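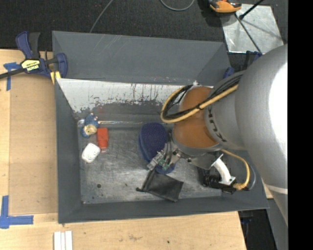
Mixed objects in the picking bin, with the gripper over the dark blue one.

Setting up and running a bin picking practice session

6 min read

Last updated: 02/10/2020

These are the working instructions for the picking group in the Plesonar student robotics club. They cover everything from clamping the bin to filing the results. New members should read the whole page before their first session and keep it open during it. If you have only come to watch, read the section on safety and skip the rest.

The task is the one set by the Vadeo student challenge. Objects of different kinds are put into a bin, the arm has to lift them out and put them down in the drop area, and the team is scored on clean picks. We run it on the large arm in the Sveinbjörnsson workshop. The small desktop arms in the teaching room use a different bin and have their own page.

What you need

- The large grey bin
- Two bar clamps
- Blue tape
- The object box
- The run sheet and a pencil
- A laptop with Jitell installed (our logging program)
- A second person, who must have done the safety induction

Check the object box before you start. If something is missing, write it on the lid.

Safety

Both people must have done the induction. One person runs the arm and the other holds the stop button for the whole of every run. Swap if you like, but only between runs, and say out loud that you are swapping.

Hands go in the bin only when the arm is parked and stopped. This includes the times when a single object has fallen over and it would take one second to put it back. Tie back long hair, take off lanyards and leave drinks at the sink.

The speed limit for students is set in the controller and you should not have the code to change it. If the arm seems faster than usual, stop and fetch Beat Koller, who looks after the workshop.

Step 1: Fix the bin

Put the bin on the wooden table with its long side facing the arm program's zero point, which is marked on the drawing taped inside the cupboard door. Push it up to the mark and clamp it on both sides. The clamps go over the rim towards the back, with the handles outside the bin.

Tighten them by hand until the bin does not slide when you lean on it. Don't overdo it. The walls bend slightly under a hard clamp, and then the rim is no longer where the program thinks it is.

Now try to move the bin with both hands. If it shifts at all, undo the clamps, line it up and start again. A bin that has moved by a few millimetres will still give you good picks in the middle and bad ones along the walls, and we lost most of an evening in September looking for a software fault that was a loose clamp.

Step 2: Check the tape

Blue tape on the table marks corners. If a piece has lifted or torn, replace it before you do anything else, and lay the new piece down before you pull the old one up so the position isn't lost. Don't use tape of another colour. The teaching room uses yellow and white for other things and the two sets of tables have been swapped before now.

Step 3: Check the cables

Move the arm by hand control to each of the four corners of the bin, at the lowest speed. Watch the cables and not the gripper. They should follow the arm with slack to spare at every corner and should not drag across the rim. The far corners are the ones to worry about, as the wrist has to turn further there.

If a cable goes tight, park the arm and re-tie the loop with a little more length. Then go round the corners again. Cable ties are in the drawer under the laptop shelf.

Check the plugs at the wrist by looking and by touch, with the arm stopped. Each should be fully home. A half-seated plug will often work while the arm is still and fail once it turns.

Step 4: Test the gripper empty

Open and close the gripper six times with nothing in it. It should close fully each time and sound the same each time. Look at the fingertips for glue, fluff or bits of plastic film. Wipe them with a dry cloth. Please don't use the workshop cleaner, it leaves a slippery coating.

If the gripper hesitates, write that on the run sheet and try again. If it hesitates twice in the same check, stop the session and leave a note for Beat.

Step 5: Load the objects

The object list for each session is in the shared folder. It will normally be a mix of hard and soft things: something rigid with rounded ends, a small box shape, a fabric pouch, a figure of some kind, and something see-through or shiny. Use what is on the list, even if you think another object would be more interesting. Comparing one week with the next is only possible if both weeks used the same things.

Put them in like this:

1. Park the arm and stop it.
2. Tip the objects in gently from low down, all together.
3. Leave them where they land, unless one has ended up on the rim or outside.
4. Step back and take the overhead reference shot in Jitell.
5. Tell the other person you are clear.

Don't tidy the bin. Everybody wants to turn the pouch flat or pull two touching objects apart, and the results from that are no use to us. In the challenge the judges do the loading, and they don't leave gaps for your gripper.

Look for loose scraps of wrapping as well. Clear film is hard to see against the metal floor and the camera software often treats the glare from it as an object. If a piece is part of the list, leave it in. If it isn't, take it out before the reference shot.

Step 6: Run

Start a new run in Jitell and type the run number from the sheet. A run is 11 attempts. An attempt counts from the moment the arm leaves its parked position until it either comes back or is stopped.

Let the program choose the order of the objects. You will sometimes see it go for something at the bottom while an easier one is lying on top. Let it. Write what happened in the comments column, in plain words:

- "picked, dropped over table"
- "closed on nothing, too far left"
- "pushed pouch under blue one"

Words like "bad" or "weird" don't help the person who reads the sheet. Say which object and what the gripper did.

Stop the run if the arm touches the wall of the bin with any force, if an object gets wedged between finger and wall, or if a cable catches. A light brush against the wall is allowed. The coating on the inside is already well worn and a few more scratches make no difference.

After a stop, park the arm, clear the problem and finish the remaining attempts in the same run. Do not start the run again from the beginning to get a nicer score. Put an S next to the attempt.

Step 7: File the results

At the end of the session, export from Jitell and put the file in the folder with the session's name. Copy the run sheet totals into the shared table the same evening. The paper sheet goes in the blue binder.

We had 438 attempts in the table when this page was last changed, and Radoslava Malý would like nearly 1,000 before she retrains the grasp planner. She is the person to ask about anything to do with the planner, the labels or the export format. She would much prefer a short session with complete comments to a long one with empty boxes.

Common problems

The arm stops above the object and does not go down.
The planner has found no grasp it trusts. This happens most with flat fabric and with anything shiny. Count it as a failed attempt and go on.

The gripper closes a little to one side, always the same side.
Check the clamps first, then the tape, then the camera calibration. Do them in that order, as calibration takes the longest.

Picks are fine in the morning and poor in the afternoon.
Probably the light. With the blinds open there is strong glare on the arm and the bin floor. Close them and switch on both ceiling lights. Note it on the sheet if you change the lights during a session, and take a new reference shot.

A soft object slips out on the way up.
The closing force is set for each object in the list file. Don't raise it yourself. Write down where the gripper held the object – edge, middle or fold – and send it to Radoslava.

Jitell shows a run with no camera data.
The camera cable has come out at the laptop end. Put it back, restart the program and repeat the run under a new number. Leave the empty run in place and mark it "no data".

Packing up

Park the arm, switch off the gripper and then the controller. Take the objects out by hand and check them against the list. Leave the bin clamped if another session is booked for the next day, otherwise take the clamps off and hang them up. Sweep under the table, particularly near the cables on the floor. Sign the workshop book with both names and the time you left.

Bookings for the arm are made on the sheet by the workshop door. A session is two hours including setting up, and first-timers should book two in a row.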